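Plumenwood Aviation Watch: list archive
Filed under: Procurement / Contracts
Print this message | E-mail this message
Posted November 19, 2025 by Mahmoud Bensaid

Re: Praro trainer order, offset terms

Oei wrote:

> The Zirkport statement says the offset obligations on the trainer deal
> are "substantially on course". Can anyone tell me what that means? I've
> read it four times and I know less than when I started.
>
> Also, is the maintenance hangar still part of it? It was in the August
> summary and I can't find it now.

Oei, you're meant to read it once, quickly, and then go to lunch.

As far as I can make out, "substantially on course" covers everything between finished and not begun. The contract gave Praro 7 years to place work worth 30 per cent of the price with local suppliers. The August summary promised 200 jobs. The new statement promises "opportunities", which are cheaper to provide and don't need a car park.

The hangar has moved to Annex C, where it is now a "support facility (phased)". I rang the press office to ask how many phases. They said they would come back to me, and I have no reason to doubt that they will, in phases.

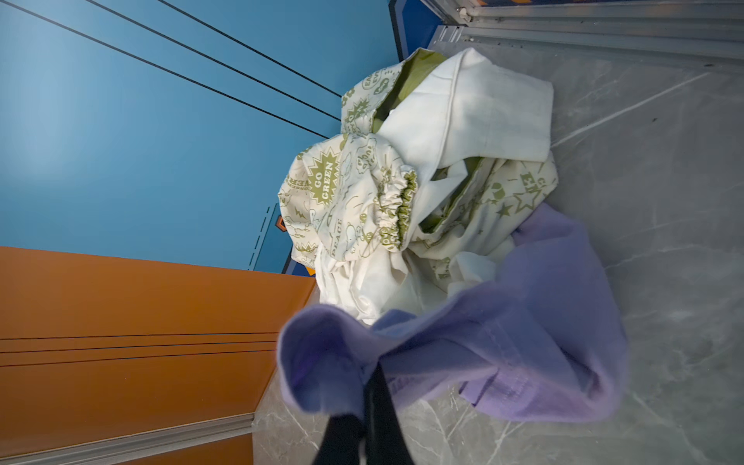
Offsets get counted by a system of credits, and the multiplier is where the fun starts. A training course can be worth several times what it cost, provided somebody signs a form calling it strategic. Green projects are the favourite this year. Going by the wording of Annex D, I'm fairly sure a cream garment with GO GREEN on it in a spiky badge would qualify as technology transfer, and one that says PEACE as well might be awkward for a defence supplier but should still score. Annex D runs to two pages and defines "environmental" by saying that it includes environmental matters.

If you want the real figures, ask for the supplier ledger and not the progress report. The report is 700 pages and has a great many photographs of handshakes. I asked for the ledger last month and got the report again, with a new cover.

I'll post whatever they send. Does anyone still have the August summary with the job numbers in it? My copy lacks the last page.

Mahmoud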